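Service-Learning Hours: Changes to Logging and Sign-Off for the Spring Term

The Office of Community Engagement has revised the procedure for recording service hours. The changes apply to all students enrolled in a course with a service component, and to students who serve through a recognized campus group. Hours logged before the start of March stay under the old rules and do not need to be entered again.

The paper time sheet is withdrawn. Hours are now entered in Relix, the same system used for internship records. Each entry requires the partner site, the start and end time, a short statement of the work done, and the name of the site supervisor. Entries without a supervisor name are saved as drafts and do not count toward the total. 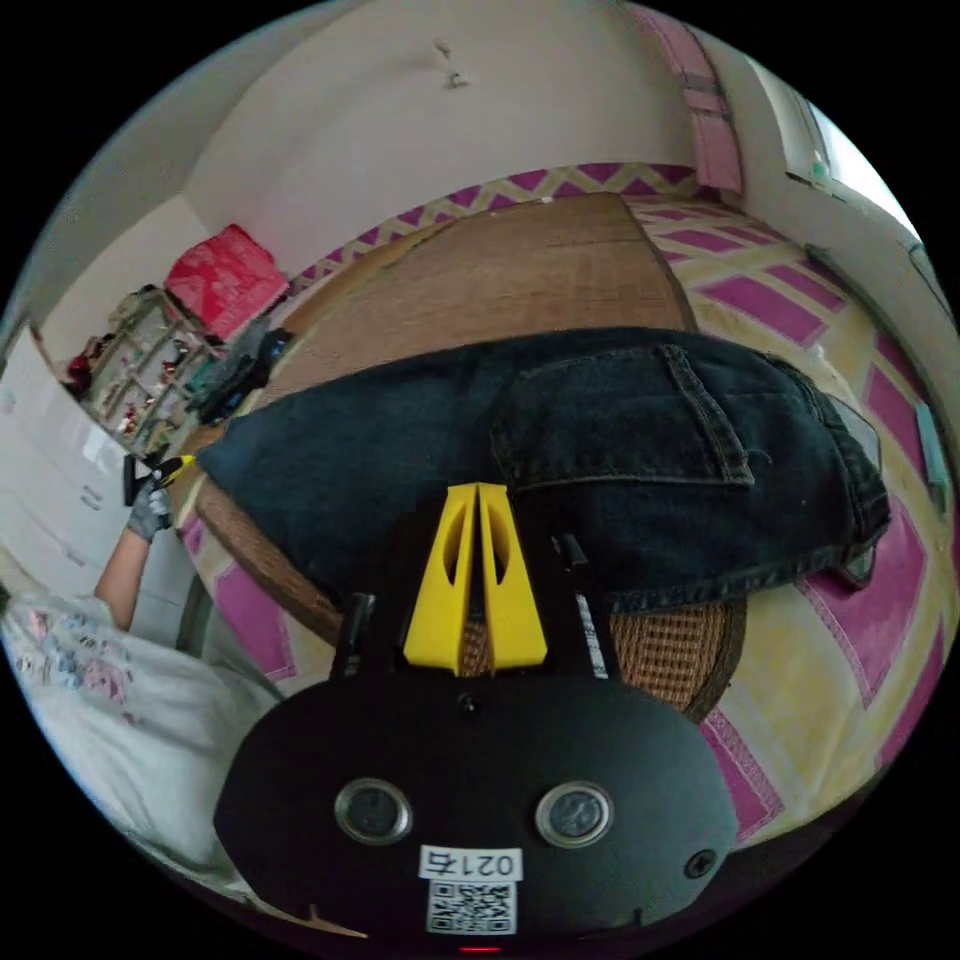

Gripper with yellow fingers, label and QR code on the housing.

Time is recorded to the nearest quarter hour. Travel to and from the site is not counted, with one exception: travel between two sites on the same shift may be entered as service time if the supervisor at the first site approves it. Orientation counts up to 2 hours per site. Meal breaks are deducted by the student at the time of entry.

Supervisors receive a sign-off request by email at 6 a.m. on the first of each month. The request lists every open entry for that site. A supervisor can approve the full list, approve single lines, or return a line with a comment. A returned line goes back to the student, who has ten days to correct it. After that the line is closed and can be reopened only by the office.

Dineo Swanepoel, who manages partner records, asks students to check the spelling of the site name before submitting. Two of our longest-running partners, the Giannakopoulos Tutoring Center and the Fultier Street Pantry, were each entered under several different names last term, and the hours had to be merged by hand. The site field is now a drop-down menu. If a site does not appear in the menu, send its name and street address to the office before the first shift. Do not choose a similar name as a stand-in. 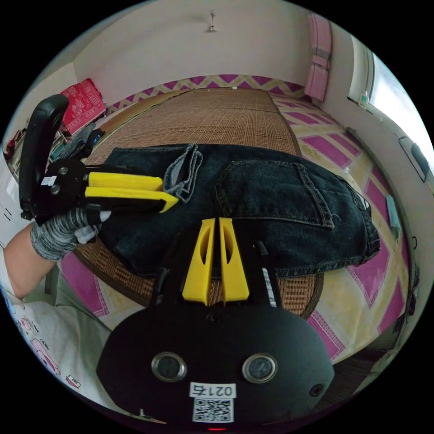 A hand-held gripper, fingers pointing toward the bed.

Group projects follow a separate path. The group leader creates one event, adds the roster, and submits a single entry for the full group. Members should not enter the same hours on their own accounts. Where a member arrives late or leaves early, the leader adjusts that line on the roster. Groups with fewer than six members may use either method but must keep to one method for the whole term.

The campus total passed 1,000 hours in the fall term. That figure includes only approved entries. Pending entries were left out of the count and will be added to the spring report if they are approved by then.

Background checks remain valid for one academic year. Students placed with minors or in a care setting must have a current check on file before the first shift, and Relix will block entries dated before the clearance date. Checks are processed by Lornix, and the result is sent to the office and to the student. A check completed for a job off campus cannot be substituted.

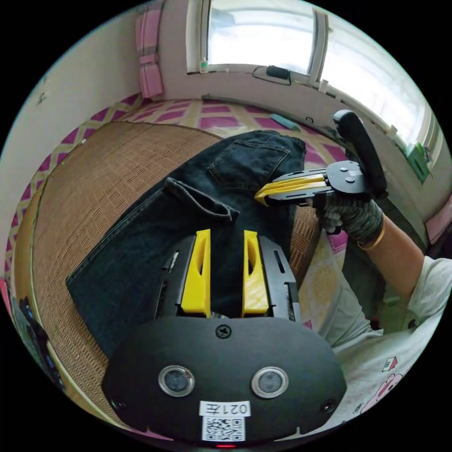
Can I still get credit for hours if my site supervisor has left the organization?
Ask the site for the name and email address of the person who has taken over, and send both to the office. The open entries will be moved to the new supervisor, who can approve them from the site's own records. If the site has no record of the shifts, the entries cannot be approved.

Questions about course credit go to the instructor of record. Questions about student group projects go to Magdalini Petridis, student programs coordinator. Walk-in help with entries is available in the office from 2 p.m. until closing while classes are in session. Bring your student ID and the dates of the shifts in question.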